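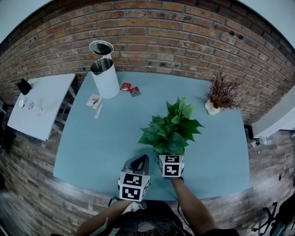 Two-handed pass at the plant table, hand-held grippers.

From: Tove Hafstein
To: Skov list
Date: 6/11/24
Subject: Re: how many plant examples do we still need?

Hello Justinas, and hello everyone,

Justinas Ots wrote:
> We have 3,134 examples since April, but only 60 with a
> potted plant. Is that enough for Preredeo, or should
> Frida and I keep going?

Please do keep going, if your wrists can stand it! I would love to see us reach 1,000 with plants before we train again. Leaves are so much harder than boxes (they bend, they get in front of the pot, they hide the very thing you want to hold), and the model has simply met too few of them. I'd also mix up which plant gets picked. The big green one in the middle is lovely, but the little reddish-brown one in the scalloped white pot deserves a turn too, and so does anything else you can bring from home.

Two small things while I'm at it. Keep the marker cubes turned toward the camera as much as you can, as Svenja had to throw out 11 takes where we lost track of a hand. And do leave the red packets and the white container on the table, just move them a bit between takes.

Kirsten has the upload folder ready.

Warmly,
Tove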